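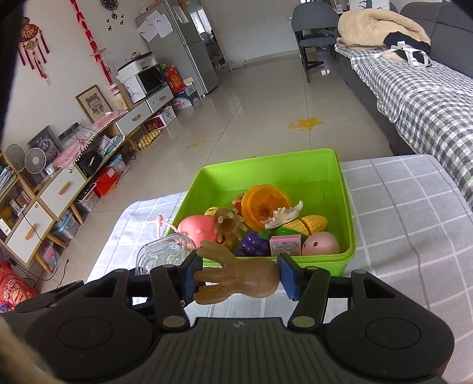 By Sidra Khattak and Candela Lozano

Secondhand Toys in Joltilberg: What Families Keep and What They Pass On
Project report, spring term

Our project looked at what happens to children's toys once the children lose interest in them. We chose the topic after the Lodhi Street swap in May, where several tables of toys were left at closing time and had to be stored.

Method
We wrote a short questionnaire and handed it out at two places, the Fliltden library and the Thursday market. We got 62 usable answers. Four more were left out because the second page was blank. We also did longer interviews with two parents and the woman who runs the Istska thrift store.

The questionnaire asked where the last toy in the house came from, where the last one to leave went, and who decided. We did not ask about income, and our teacher thinks we should have.

Results
Most families said they had given toys away in the past year. Relatives came first, then neighbors, then thrift stores. Only 19 families had ever sold a toy, and most of those had sold something large, such as a ride-on car or a dollhouse.

Small toys were a different matter. Parents told us they stay in a box for years. One mother said she had moved twice with the same bin and never sorted it. Thrift stores do not want them either. The Istska store prices small plastic pieces by the bag, and the bags sell slowly unless the pieces match.

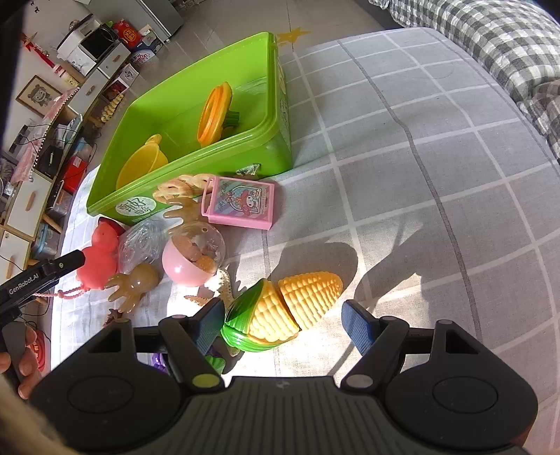 Candela Lozano

I did the part on play food and sets. Sets lose value fast when a piece goes missing. At the Istska store a complete play kitchen is put in the window, but the same kitchen without its pans goes to the back shelf. Parents said the same thing in the interviews — they are embarrassed to give away a set with gaps, so they keep it.

The store logged 925 donated toys last year, not counting books and puzzles. The log does not say how many were thrown out, so we could not work out a share.

Problems
The library answers came mostly from parents of children under six. We would need older families to say anything about board games or building sets. Some people also read "last toy" as "favorite toy," and we only noticed this when we were typing up the answers.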